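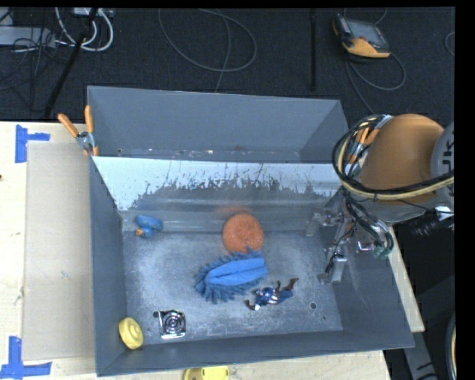
What to do right after a road crash

Quick guide, written fast between shifts. Covers a crash in town or on a highway, nobody trapped, you can still move. If you can't move, stay put and call.

1. Stop

Always. Even a scraped bumper. Leaving makes a small thing a big one. Hazards on, engine off, keys in your pocket.

2. Check people first

You, then passengers, then the other car. Ask out loud, "Are you hurt?" Someone quiet may be worse off than someone yelling. Don't pull anybody out unless there's fire or smoke or water. Don't take a helmet off a rider.

3. Call

Emergency number. Say the road name first, in case the line drops. Then direction of travel, nearest exit or bus stop or store, how many vehicles, how many hurt. On the Zoltville road use the marker posts – I called from post 47 in July and the dispatcher had it in seconds.

Stay on until they tell you to hang up.

4. Get off the road

Car drives? Pull onto the shoulder. Doesn't drive? Leave it, get everyone behind the guardrail and well back from traffic. Triangle only if you can place it without walking in a live lane. At night skip it on a fast road.

5. Write stuff down

Plates. Names, phone numbers. Insurer and policy number. Time. Weather. Which lane. Get a witness number before they drive off, they always drive off. Haruto Higuchi got hit at the Brernow turnoff and had 2 witnesses, neither one's number. Took him 14 weeks to settle.

6. Take pictures

Wide ones first, both cars and the road. Then damage up close, skid marks, signs, lights. Plates again. Leave faces of injured people out of it. Don't post any of it untill families know.

7. Watch what you say

Be polite. Give your details. Don't argue over fault at the roadside and don't sign anything except what the officer hands you. No cash deals either – Usa Wannasri took one, and her repair came to 784 more than the other driver paid.

8. Police report

Ask for the report number and the officer's name before you leave. Check the spelling of yours. Mistakes are a pain to fix later.

9. Next day

Call your insurer if you didnt already. Neck or head hurts, see a doctor, even if you felt fine at the scene. Keep the reciepts, towing too.

Last updated 2021-12-04. Corrections to Sayaka Oda.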